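Stop Counting Demonstrations
Mar 5, 2021

Progress reports on teleoperated teaching tend to lead with one number. Ours did too. The December report from the Drundlow project opened with 2242 demonstrations of table setting, and most readers stopped there.

I think the number is close to useless. Of those 2242 episodes, 849 began from the same arrangement of objects, give or take a centimeter. The operators were good and the recordings were clean. The policy trained on them learned to reach for a place on the table, and when a cup was moved a hand's width it closed on air.

An operator driving an arm by remote control corrects constantly and without noticing. Those corrections are the useful part of the data. They appear only when the operator has something to correct, and a fixed layout with a practiced driver produces very few. After the first hour the trajectories look alike, and additional ones mostly teach the model how that driver moves.

At Lallthorpe we changed the protocol. Each operator now records 32 episodes per layout, then resets the whole table, including the objects the task does not use. A knife or a bowl that never gets touched still has to be ignored, and ignoring it has to be learned from somewhere. Every third layout is set by someone other than the driver. Throughput dropped and the operators complained, with reason, about time spent on resets.

The usual objection is that hand guiding avoids this problem, as the teacher feels the contact directly. It does give better force data. It also puts a human arm in the camera view, and it does nothing about a table that never changes. I would use it for insertion and wiping, and keep remote control for moving dishes.

Bamow and Taheri both publish episode totals. I would like to see the number of distinct starting layouts printed beside them, and the number of operators. Our own figure for operators is 3, too low, and it should have been in the December report.

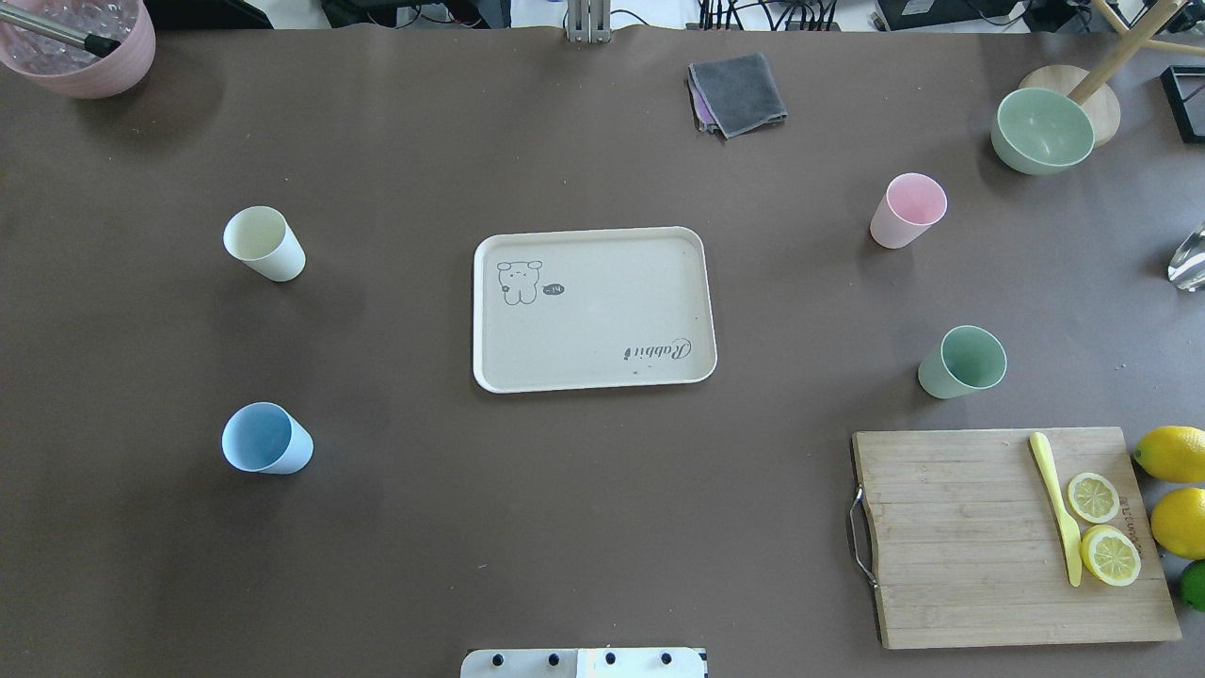

A tabletop layout with cups, tray and cutting board.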